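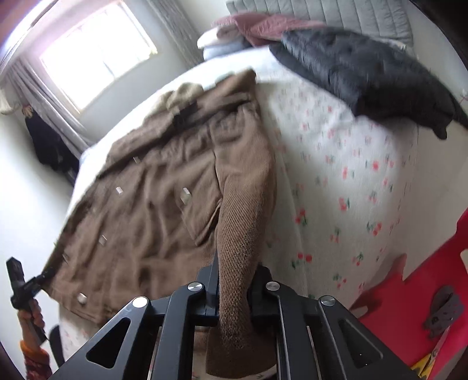 Turnisthorpe Town played their first match of the season in front of 206 people, and the person who wanted most to win it was not on the pitch. Estela Bravo, the manager, was serving a touchline ban from the spring before, and she had to watch from the highest row of the only stand. She is from the south of Spain and she has lived in England for eleven winters, but she says that the cold still surprises her. On match days she chooses her coat the night before and spreads it on the bed, a brown one with knitted sleeves or a long black one, depending on the forecast. On that afternoon it was the long black one, in August, and she did not take it off even when her team was winning.

They did not win. A goal in the last minute gave Brukow Athletic a draw, and Bravo came down the steps without speaking to anyone. When I met her some weeks later in the clubhouse, she could still describe the goal from the first pass to the last one.

"We had the ball in the corner," she told me. "You keep it there. You are ugly for one minute. Instead we tried to cross it, because my players are nice people and they like to score."

I should explain how the club came to have her. Two years ago Turnisthorpe finished at the bottom of the division, with 3 wins in the whole season. The manager of that time left in October, his assistant left with him, and the team was trained for the rest of the year by Bevan Henare, the goalkeeper, who was then thirty-seven and had a bad shoulder. Henare drove the minibus also. He had met Bravo on a coaching course, where they were put in the same group and disagreed about almost everything, and he gave her telephone number to the chairman.

The chairman, Hugo Calvo, owns a small company which repairs lifts. He is a quiet man and he does not enjoy interviews. He asked me twice if I would write about the drainage.

So I will write about the drainage. The ground at Castgate is lower than the road, and in a normal winter the end near the railway is under water for many weeks. Last season Turnisthorpe had to postpone seven home matches and then play them all in spring, sometimes three in eight days. Bravo lost five players to injury in that period. New pipes were put under the worst part during the summer and the club paid 4,000 pounds for them, money which had been saved for a striker. Calvo made this decision alone and he knows that many supporters were angry. The pitch has stayed dry until now. The striker went to Brukow, and it was he who scored in the last minute.

Bravo laughed when I mentioned this. She said that she would have chosen the pipes too, but please not to print it, and then she said that I could print it.

Her training sessions are short and they begin exactly on time. I watched one in October, in heavy rain, under lights which do not reach the far corner. For the first half hour there was no shooting at all. The players moved in small groups from one side to the other, and each time she blew the whistle they had to stop and point to the team-mate they would pass to. If two of them pointed at each other, everybody started again. It looked like a game for children, and some of the older players told me that they hated it in the beginning.

Mbali Tshabalala does not hate it. She is the only full-time employee of the club and her title is head of performance, but she also books the referees' parking and orders the soap for the showers. During matches she sits next to Bravo with a notebook and writes down every time the team loses the ball in its own half. In the first month the page was full before half-time. She showed me the page from the match against Henríquez, the club of the old bus factory on the other side of the river, and there was much white paper on it.

That match was the best of the season so far. Henríquez had not lost at home since the previous winter, and 1,556 people came, which for this level is a very big crowd. Turnisthorpe scored after nine minutes from a throw-in and then defended with great patience. Near the end they had the ball in the corner again, in front of the home supporters, who were shouting many things at them. This time they kept it there. The captain, Milagros Cáceres, held off two defenders with her back for such a long time that one of them finally pushed her over, and the free kick used up another minute.

Cáceres works in a pharmacy and she had to open it at eight the next morning. She told me that her legs were covered in bruises and that she was proud of every one of them.

The women's team is now fourth. Calvo would like to finish in the first six, Tshabalala thinks that the second place is possible, and Bravo refuses to discuss it. She prefers to speak about Henare, who has had an operation on his shoulder and now trains the goalkeepers of both the men's and the women's teams. The two of them still disagree. When I left the clubhouse they were standing at the door with a salt pot and some cups on the window sill, arguing about where the wall should stand for a free kick from the left side, and Henare had just moved the salt.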